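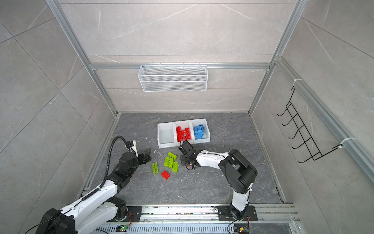

# Sorting bricks by colour with two arms

Project report, Nukar group, Staltby College
1st January

## What we set out to do

Our task was to get two robot arms to sort a mixed pile of toy bricks into a bin with three compartments, one colour to each compartment. The colours are red, light blue and lime green. The bricks start on the open floor in front of the bin and the run ends when the floor is clear, or when somebody presses stop.

The project carries on from the Plerkari project, which used one arm and one colour. We kept its gripper code and its way of storing positions. Everything to do with two arms sharing a floor is new, and that is where most of our time went.

We had three aims:

1. Both arms should be able to work in the cell without touching each other.
2. Bricks should go into the right compartment whatever order they are picked in.
3. A person who had not worked on the project should be able to start a run from the instruction sheet.

We met the second and third. The first we met only by making the arms take turns for part of each move, which is slower than we wanted.

## The cell

The cell has walls on three sides and is open at the front, where the arms are mounted on an aluminium rail. The walls are covered in light grey marble-effect tiles and the floor is a dark grey marble pattern with paler veins. We did not choose the floor. It looks smart but it gave the colour code some trouble, as described further on.

The bin is white plastic and stands near the back of the floor, in the centre. Reading from left to right, the compartments are for green, red and light blue. We always fill red and blue before green. The green bricks were the ones the camera found most easily, so we left them until last and used them to test changes to the picking code while the other two compartments were already full of bricks. That gave us a fair test of whether an arm could work close to the bin without knocking the piles.

There is a wire basket hanging from the rail on the back wall and a hook rack on the right-hand side. Neither is used in the sorting task. Both had to be entered in the software as places the arms must not go, and we forgot the hook rack the first time. The planner then offered a path for the right arm that went straight through it. We saw this on the screen before running it and added the rack to the list.

## The arms and grippers

Both arms are white with black joints and both have black grippers. The left gripper has fingers that open and close in parallel. It picks a brick by coming down with the fingers open, stopping just above the floor, moving sideways until the brick is between them, and closing.

We tried coming straight down over the brick at first. This works if the position is exact. If it is out by a small amount, one finger lands on the studs and pushes the brick away or tips it. Coming in from the side is more forgiving, and a brick that gets nudged usually ends up straighter than it was.

The cables took longer than we expected. The left arm has a corrugated hose that loops up from the upper part of the arm and back down to the wrist. If the wrist turns too far, the loop pulls tight. We put a limit on the wrist turn in software and set it a good way short of where the hose starts to pull. The limit means some bricks cannot be picked at the best angle, so the arm takes the nearest angle it is allowed.

## Finding the bricks

The camera looks at the floor area in front of the bin. The program splits what it sees into patches of colour, throws away patches that are too small, and works out a centre and a direction for each one left.

The floor caused two problems.

The first was the pale veins. Under the room lights some of them were picked up as light blue. We fixed this by asking for a stronger colour before a patch counts as blue. That cured the false bricks but meant a blue brick in shadow was sometimes missed. We then turned on the second row of lights for every run and wrote this into the instruction sheet.

The second was bits on the floor. There are small white specks and fragments that show up well against the dark surface. They do not count as bricks, but when one lies against a brick it can change the outline, and the direction comes out wrong. Sweeping helps. We also made the program ignore anything close to white.

Bricks that touch each other are still a weak point. Two green bricks side by side look like one long green patch, and the arm goes for the middle of it, which is the gap. Massawe, the group that had the cell before us, advised us to look for the studs and not the outline. We started on this but did not finish. What we have instead is a simple nudge: if a patch is too long to be a single brick, the gripper closes and pushes gently at one end, then the camera looks again.

## Sharing the floor

Each arm has its own side and there is a strip down the middle that both need, because the red compartment is in the centre of the bin. Only one arm may be in the strip at a time. An arm asks for the strip, waits until it is free, goes in, drops its brick and comes out again.

This is safe, but it means that an arm is often standing still. It was worst when we were sorting red, as both arms needed the strip for every single brick. For green it is better. The left arm can reach the left compartment without going into the strip at all, and the right arm only has to ask when it crosses over.

We had one bad fault here in July. If a run was stopped while an arm was in the strip, the program never gave the strip back, and at the next start both arms waited for ever. We now clear it at start-up, after checking that both arms are on their own sides.

## Test results

For the final test we did 8 runs. Each run began with the red and blue bricks already in their compartments, the green compartment empty, and loose bricks on the floor, mostly green with a red one added. The red brick was there to check that the program did not simply send everything to the left.

| Result | Runs |
|---|---|
| Floor cleared with no help | 5 |
| Floor cleared after a person moved a brick | 2 |
| Stopped before the end | 1 |

In both of the runs that needed help, two green bricks were touching and the nudge did not part them. The run that was stopped was our own mistake. The speed had been left at the setting we use for moves without a brick, and a brick was dropped outside the bin.

No brick went into the wrong compartment in any of these runs. The arms did not touch each other or the walls.

We did another 6 runs with one arm switched off, to see how much the second arm was really giving us. For green bricks two arms were clearly quicker. When we repeated it with only red bricks there was very little in it, and watching it you could see why – one arm was nearly always waiting.

## What we would change

- Put the colour with the most bricks in the left or right compartment, so the shared strip is used less. This costs nothing and we should have done it early on.
- Finish the stud finding. The nudge is a stopgap.
- Tidy the wiring at the front. The small circuit boards and their cables are by the rail, and anyone leaning in to reset the bricks has to take care not to catch them.
- Let an arm start moving towards the strip while the other is on its way out. We had this working slowly in simulation but did not trust it enough to run it on the real arms.

## Notes for the next group

Check the speed setting before every run. It does not reset itself.

The bin is not fixed down. If it has been moved, even slightly, run the bin check before anything else. The arms reach low and close to its front edge, and a bin that has crept forward will be hit.

Do not raise the wrist limit on the left arm to reach an awkward brick. Move the brick by hand.

The positions file is in the Staltby shared folder under Nukar, with the older Plerkari one beside it. They look alike but the zero point is different, so do not copy lines from one to the other. The instruction sheet is in the same folder, and the paper copy in the drawer is out of date.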